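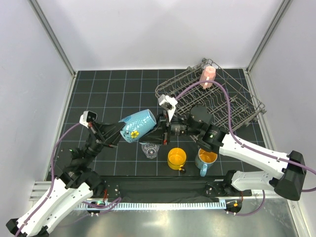

The blue mug with the yellow flower, and the gray wire rack set at an angle on the black tile.

Nullgate Mug Library: progress report to the Brosier Fund
Second report, covering the months since February

Hello again, and thank you for the extra week on this one! I wanted to wait until the shelving bill came in so I could give you a real number for it, and it finally did.

Where we are

The mug library is up and lending. As you'll remember from the application, the idea was that any group holding something at Nullgate Hall could borrow real mugs for the day and stop buying paper cups by the sleeve. We now have 200 mugs on the shelves, which was the goal for the whole year, so I'm pretty happy about that. Nearly all of them were given to us. I put a box by the front door with a sign on it and people emptied out their cupboards, and I had to take the sign down for a while so I could catch up with the washing.

They don't match, and I've stopped wishing they did. I did think early on that we'd end up with a shelf of plain white ones for the more buttoned-up events, but the groups who borrow from us like picking through the odd ones. The light blue mug with the yellow flower is a good case. It has a pale pattern on it a bit like fish scales and some darker blue flower bits near the yellow one, and it's the mug people ask me about most. The pink ones go out a lot too. The brown stoneware ones come back with tea rings and nobody seems to fight over them.

We've lent to 21 events so far. The smallest was a knitting afternoon and the biggest was the spring supper, which cleaned us out completely (I was drinking my own coffee out of a measuring cup by the end of it).

The washing-up side

This is the part that has taken the most work, and I probably undersold it in the application. Mugs are easy to hand out and slow to get back onto a shelf. The old draining board at the hall was a slab of grooved plastic and it held maybe a third of what we needed, and the mugs sat in their own puddles on it.

So we switched to wire racks. The one I like best is gray, with a raised border, long bars and rows of bent tines across the bottom. My rule is upside down, on a slant if you can manage it, with the handle facing out so the next person can grab it without knocking the one beside it. A mug with a deep foot will hold a little pool in the ring on its base if you set it dead flat, and then whoever lifts it gets a wet sleeve. I've put a card up about this. It gets ignored on busy nights, but the regulars have picked it up.

The black tile has worked out well as a surface, with one complaint. Every water spot shows. I wipe it down at closing and again if I'm in on Sunday, and I'm thinking of laying a towel under the rack for the bigger events. It does make the light-colored mugs easy to see when you're collecting up at the end, which I hadn't thought of when we picked it.

Breakage

We've had some. Handles, mostly, and mostly from stacking. People want to put one mug inside another, and with a mixed collection that goes fine until it doesn't, because two mugs that look the same size will wedge together and then somebody twists. I've asked borrowers to keep everything in a single layer in the carrying crates. The crates are from Tonov and they have dividers, so if you use the slots you can't really stack anyway. The dividers pull out, though, and of course people pull them out.

I've kept the chipped ones back for pens and seedlings. They don't go out to anybody for drinking.

Money

Total spent to date is $789. The biggest piece of that was the shelving, which came to $500 with the brackets and the fitting. The rest went on racks, crates, dish soap, brushes and the printed tags. That's more on shelving than I told you to expect. The wall on that side of the kitchen is older than the rest and wouldn't take the first brackets, so we had to go up a size. I have all the receipts in an envelope and can scan them if you'd like them before the final report.

I haven't touched the line for buying mugs. With your okay I'd like to move it over to a second set of crates, since we keep ending up with two events on the same weekend and only enough crates for one of them to carry things properly.

What didn't work

The sign-out book. I was very attached to it and people hated it. They'd write "some mugs" and a phone number with a digit missing. I've gone over to tags on the crates, where you tear off the bottom half and leave it on the hook, and that's been much better. I still do a check of the shelves after each return, and most of what goes missing shows up in the hall office or on a windowsill.

The delivery idea also fizzled. I'd hoped to run crates over to the Wojcik Street church hall once a month, but they have a tiny sink and nowhere to leave anything to drain, so the mugs were coming back to me dirty in the same crate they left in. They send someone to pick up from us now and bring everything back the same evening, and we wash here.

Coming up

Before the next report I want to get the tall shelf labeled, replace the bottle brush (it's in a sorry state), and try out a second rack at right angles to the first to see if two people can load without bumping elbows. I'd also like to write the handles-out card again in bigger letters.

Could you let me know about moving the mug money to crates when you get a chance? I don't want to order from Tonov until I hear from you. And if anyone from the Fund is passing by, the kettle is usually on after four.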